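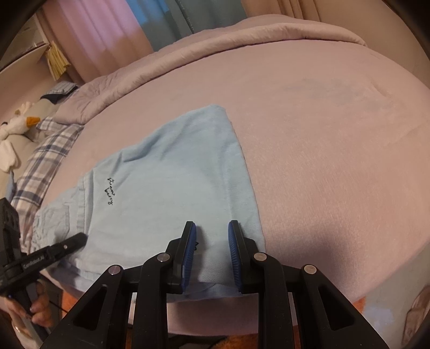
Pale blue on the pink fitted sheet, with the "straw berry" stitching.

Madent heated airer with cover: one winter and a wet spring

I bought the Madent in the autumn after our tumble dryer started tripping the electrics. We live in Cleddale, which gets plenty of rain, and the line in the yard is no good from October until May. The house is a terrace with no utility room. Whatever we dry clothes on has to live in the back bedroom and be got round on the way to the window.

The Madent is a three-tier airer with heated bars on every level. It comes flat in a long box with a zip-up cover in a separate bag. There is no assembly apart from pushing on the four castors, and two of ours needed a tap with a mallet before they would go home. The shelves fold down on both sides so you can hang long things from the top with the middle tier out of the way.

Heat and running cost

It is rated at 200 watts, so it is never going to be quick. The bars get hot enough that you notice when you put your hand round one, but you can hold on. Leaving it on overnight costs us around 37 pence on our tariff, against a good deal more for the same washing in the old dryer. The timer goes up in steps of an hour and switches everything off at the end, with a beep that I would sooner do without at five in the morning.

With the cover off, it is a poor buy. The warmth goes straight up to the ceiling and you get a dry stripe on each shirt where it touched the bar. With the cover on and zipped to the floor, a normal load of tops, underwear and school things goes in at bedtime and is ready by breakfast. Socks can be laid flat across the bottom tier, where they dry faster than anything.

Thick cotton is another matter. Towels want a full night and often part of the next morning. Jeans are the same. The legs come out fine but the waistband and the pocket bags stay damp, and you have to turn them inside out halfway through and move them along a bit.

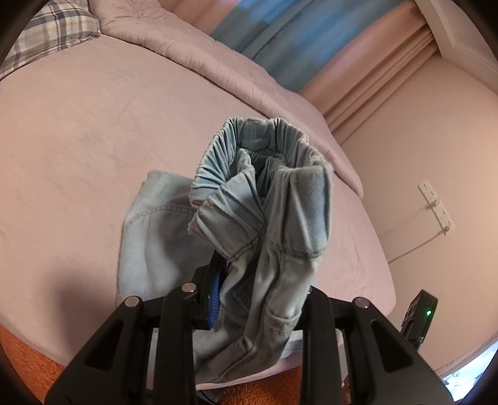 Light blue denim. Check the pockets before you put jeans away.

The cover

The cover weighs 900 grams and feels thin for what it does. It has a zip down each short side and a vent at the top. One of the zips stuck from the start, and I now run a candle stub along it every so often. It washes well enough at a low temperature. Don't iron it.

My neighbour Hidayah Manurung has the Didenko, which is the one most people will be comparing this with. I had a loan of it for a fortnight while she was away. It has a better cover, heavier and with a proper flap at the front, so you can reach in for one shirt and leave the rest alone. It also has thicker feet and does not wander about on a wood floor. Against that, it has only the two tiers, and its bars are set closer together, so bulky things end up touching and stay wet where they touch. For one or two people I would choose the Didenko. For a family wash the Madent holds more and dries it more evenly.

I looked at the Drelelport wall-mounted rail as well. It needs its own spur and a solid wall, and ours is plasterboard on the only side where it would fit, so I can't say how it performs.

Damp in the room

All the water has to go somewhere. For the first month I kept the window shut to save heat and had beads of water along the bottom of the glass every morning, then a grey patch starting behind the curtain. Now the window is open on the latch and the door is shut, and the patch has not come back since I washed it off. A small dehumidifier in the same room shortens the drying time a lot — more than I expected — but then you are paying to run two machines and should count both.

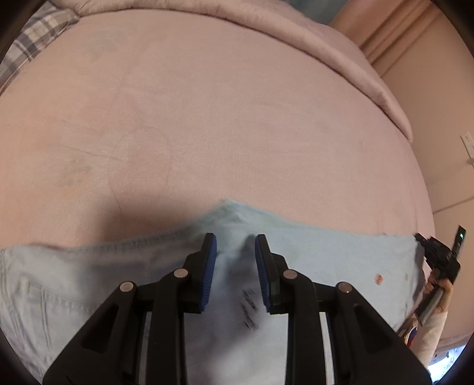 Faults so far

One bar on the middle tier stopped heating after Christmas. Madent has a 2 year guarantee and sent a whole replacement wing after I emailed a photo of the label, which took nine days. Fitting it meant undoing a pair of screws and a plug. No complaints there, though the email address is only in the leaflet and you should keep that somewhere safe.

The white coating has worn through at the hinge on the left. No rust yet. The castors collect hair and need picking out. When folded it stands up on its own, but only just, and ours is now kept behind the wardrobe with a bungee round it.

Worth buying?

Yes, if you have a spare corner and can plan a night ahead. Buy the version with the cover, as the airer alone is not much better than an ordinary clothes horse near a radiator. If you wash a lot of towels, keep the tumble dryer for those. I would give it four out of five, and the lost point is for the zip.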